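4. Den Küchentisch einrichten

So, die Platte liegt fest auf dem Gestell, die Schrauben sind nachgezogen (falls nicht: zurück zu Abschnitt 3, ich warte). Jetzt kommt der Teil, auf den ich mich bei jedem Aufbau freue - der Tisch wird eingeräumt! Ich beschreibe die Reihenfolge so, wie ich sie bei meinem eigenen Itham-Tisch mache. Peninah Simiyu, die mit mir die erste Fassung dieser Anleitung geschrieben hat, fängt lieber mit dem Geschirr an und räumt dann alles noch mal um. Kann man machen.

4.1 Schwere Teile zuerst

1. Wische die Tischplatte mit einem leicht feuchten Tuch ab und lass sie trocknen. Bitte kein Scheuermittel, das gibt matte Stellen, die man bei Abendlicht jedes Mal sieht.

2. Stell den kleinen Holzschrank nach hinten rechts. Der schwarze Griff zeigt nach vorne oder leicht schräg zur Tischmitte, so dass du drankommst, ohne dich über den halben Tisch zu lehnen. Die Oberseite lasse ich am Anfang frei, da sammelt sich von allein genug an.

3. Der kleine weiße Ofen kommt rechts vor den Schrank. Heb ihn mit beiden Händen unten am Gehäuse an, nie an der Tür oder am Griff! Die Aufkleber mit den Warnhinweisen bleiben dran, auch wenn sie nicht schön sind.

4. Leg einen flachen Teller links vom Ofen auf die Platte und schau, ob dir der Platz zum Arbeiten reicht. Wenn du dabei ständig gegen den Ofen stößt, schieb ihn noch ein Stück nach rechts. 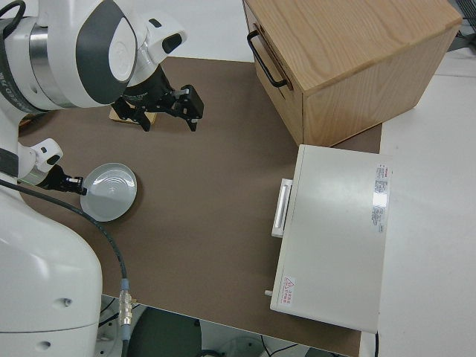
4.2 Körbchen, Tassen und der Kleinkram

5. Such dir für den Korb eine Ecke weit weg vom Ofen, bei mir ist das hinten links. Ein runder Flechtkorb ist prima für Gemüse, das sowieso bald gegessen wird: zwei Maiskolben passen bequem nebeneinander, dazu noch ein paar Zwiebeln, wenn du magst. Leg die Kolben schräg hinein, dann rollen sie nicht herum.

6. Bau den Tassenbaum zusammen, falls du ihn in Einzelteilen bekommen hast. Der Stab wird in den quadratischen Fuß gedreht, handfest reicht völlig. Meiner hat anfangs gewackelt, weil ein Holzspan im Gewinde saß - also vorher kurz reinpusten.

7. Stell den Tassenbaum hinten in die Mitte und häng die Tassen mit dem Henkel über die Holzstifte. Die erste Tasse links, die zweite rechts, dann immer abwechselnd, sonst kippelt das Ganze. Ich mag es gern bunt durcheinander (Awuor Chege schwört auf einfarbig, aber die hat auch sortierte Gewürze).

Hinweis: Tassen über 300 Gramm gehören nicht auf die Stifte. Die großen Becher von Claklow zum Beispiel stelle ich lieber in den Schrank.

8. Zum Schluss den Teller zurück in die Arbeitsfläche legen und alles einmal mit den Händen abfahren: Kommst du an den Griff vom Schrank? Geht die Ofentür ganz auf, ohne irgendwo anzustoßen? Dann passt es. 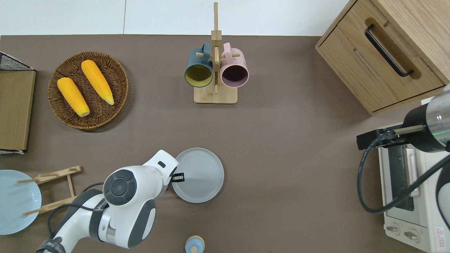 Abb. 4-2: Tisch mit Maiskorb, Tassenbaum, Schrank und Ofen

4.3 Bevor du den Ofen einschaltest

Vorsicht: Über dem Ofen und an den Seiten muss Luft sein. Ich halte 20 Zentimeter ein, schau aber bitte zusätzlich in die Anleitung deines Geräts, da kann mehr verlangt sein. Korb, Pappe und Geschirrtücher haben in der Nähe nichts verloren, und den Schrank rückst du vor dem Heizen entsprechend weit weg.

Vorsicht: Kabel nie vor der Ofentür entlangführen. Alles, was Strom braucht, geht hinten über die Tischkante zur Steckdose. Bei einer Mehrfachsteckdose zählst du vorher die Leistung zusammen - mein Wasserkocher allein zieht schon 800 Watt.

Wenn dir der Platz trotz allem nicht reicht, gibt es von Stomberg eine Anbauplatte für die linke Seite. Wie du die montierst, steht in Abschnitt 8.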